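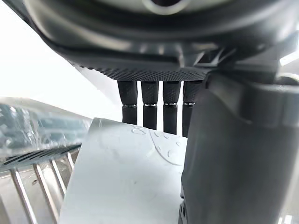 Which soundtrack format should be selected before a film is loaded?

Select the format named on the delivery sheet supplied with the film. Where the sheet gives more than one, choose the first in the list and keep the second as the reserve track.

Section 4. Preparing the soundtrack for a screening

This section applies to the Prornix cinema sound processor as installed at the Irley and Allham sites. It covers feature films with songs, dubbed releases and films shown with an interval. Trailers and advertisements are dealt with in Section 6.

4.1 Before you begin

The auditorium must be closed to the public while levels are being set. Have the delivery sheet and the screening key to hand. Check that the key is valid for the whole of the booking, including any late show added after the key was issued.

4.2 Loading the film

1. Switch on the processor and wait for the main menu.
2. Choose Library, then Add Title.
3. Select the film from the list. Dubbed versions appear as separate titles, with the language shown after the name.
4. Enter the screening key when asked.
5. Press Confirm. The title moves to the Ready list.

Note: A film released in several languages may arrive with one picture file and several soundtracks. Load only the soundtracks that have been booked. Unused tracks take up storage and may be chosen by mistake.

4.3 Setting the level

1. From the Ready list, open the title and choose Levels.
2. Set the main fader to 73.
3. Play two minutes of dialogue and listen from the middle of the auditorium.
4. Play one complete song from the film. Song sequences are often mixed louder than dialogue, and the level must be comfortable for both.
5. Adjust the fader if necessary, then press Store.

Caution: Do not raise the fader during a song to match audience noise. On opening nights the audience may cheer throughout a hero's entrance or a title song -- the stored level must be left as it is.

In the larger auditorium at Allham, which seats 700, step 3 must be repeated from the back row. A full house absorbs more sound than an empty one, and the Full House setting should be switched on for any screening that has sold out.

4.4 Setting the interval

1. Choose Timeline and move to the interval card.
2. Press Mark. The processor fades the sound and raises the house lights at this point.
3. Select the interval music. The default playlist is stored under Miranda.
4. Set the length of the interval and press Store.

Note: Songs from the film being shown should not be used as interval music unless the distributor has agreed to this in writing.

If the film has no interval card, use the time given on the delivery sheet. Do not place an interval in the middle of a song or a fight sequence.

4.5 Subtitles

Subtitles are switched on separately for each screening. Open the title, choose Text and select the language. Song lyrics are treated as a separate layer on some releases; if the lyrics do not appear during the test, select Lyrics On and play the song again.

4.6 If there is no sound

1. Check that Mute is off.
2. Check that the selected format matches the delivery sheet.
3. Select the reserve track, if one has been supplied.
4. If there is still no sound, stop the screening and follow the procedure in Section 9.

Caution: Do not restart the processor while a film is playing. The screening key may have to be entered again -- and the picture will stop until this has been done.

Stored settings are kept until the title is deleted. Titles whose bookings have ended are removed every Wednesday, before the new programme is loaded.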